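Teaching by Hand Is Still Teaching
July | Posted by the Flivia desk
18 comments | 44 shares

Every spring some company tells us its robot can now be shown a job the way you'd show a new hire. Sena says it. Hondis says it louder. You grab the arm, or put on a headset and steer from the next room, and after a few tries the machine is supposed to have the idea. I sat through 57 of these tries at a shop that had bought the pitch, and I came away thinking the person doing the steering had learned a lot. I'm less sure about the arm. It copied her pauses. It copied the wobble she makes when she can't judge depth.

What bothers me is who gets credit. A good operator makes hundreds of small choices and the sales sheet calls them "data." Then the lighting changes and she's called back to do it over.

I'd like to see Waaka, or anyone, publish the failures next to the demos. Steering from a wrist camera is harder than the brochures let on. Two big gray fingers take up much of the view, and what's left is a streaky pale surface, a loop of thin cable off to the left and a bit of dark mesh up top. Try being graceful with that for 3 hours.

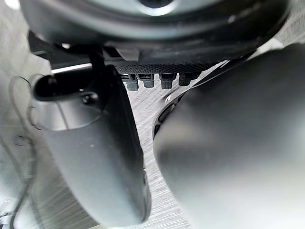 Contact the editors | Copyright Flivia | Back to top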